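Wandmont Bench Kit - Set-Up and Use Guide
Section 6: Clearing Spilled Dry Goods from the Tabletop

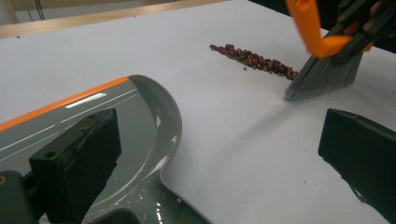 Fig. 6-1. Kidney beans in a line across the tabletop, brush at the right end, dustpan at lower left.

6.1 Scope

This section covers dry, free-flowing goods spilled on the white tabletop: beans, lentils, rice, dried peas. For flour and other powders, see Section 7. For liquids, see Section 8. Do not use the brush on a wet surface.

6.2 Items required

Hand brush, gray bristles, orange handle
Dustpan, gray, with orange strip at the leading edge
Sorting tray (Pindell, shallow type) or a clean bowl
Dry cloth

The brush and dustpan are supplied as a set. Spare brushes are ordered under part no. 41.

6.3 Before you start

1. Move open containers away from the spill. Close any bag that is still leaking.
2. Check that the tabletop is dry. Wipe a damp area and wait until it has dried fully before sweeping.
3. Check the dustpan edge for nicks. A nicked edge leaves a gap and small goods will pass under it.

CAUTION: If glass has broken near the spill, stop. Discard all of the goods and follow Section 9.

6.4 Sweeping

1. Gather the spill into a single narrow line. Work from the edges of the table inward.
2. Set the dustpan flat with the orange edge facing the line. Keep the full width of the edge in contact with the surface.
3. Place the bristles behind the far end of the line, with the flat of the brush toward the pan.
4. Sweep toward the pan in short, low strokes. Beans roll - a fast stroke will send them over the rim or off the table.
5. When the pan is one third full, empty it into the tray. Do not load more than 400 g at a time.
6. Repeat until the line is cleared.
7. Draw the pan back 30 mm and sweep again to pick up what has collected against the edge.
8. Look over the rest of the tabletop for crumbs and specks away from the main line. Pick these up with the dry cloth.

NOTE: Do not press down hard on the brush. Bent bristles ride over small beans and leave them behind.

6.5 After sweeping

1. Pick out crumbs and foreign matter in the tray. Beans that differ in color go in the reject cup for checking.
2. Swept goods are for sorting practice or weighing only. They are not to be returned to food stock.
3. Weigh the tray if a stock record is kept. Enter the loss on the Corncombe sheet, Friday column.
4. Tap the brush against the inside of the pan, then wash both in warm water with mild soap. Stand the pan on its side to drain.
5. Hang the brush by the handle. Do not store it resting on its bristles.

6.6 Faults

Goods pass under the pan: edge not flat, or edge nicked. Lower the handle slightly. Replace the pan if the gap remains.
Goods scatter ahead of the brush: stroke too fast or too high.
Bristles stay splayed after washing: brush worn. Replace.

Section 6 revised in July by Bianca Filip. Step 6.4.5 now gives the load limit as 400 g; earlier copies gave 500 g.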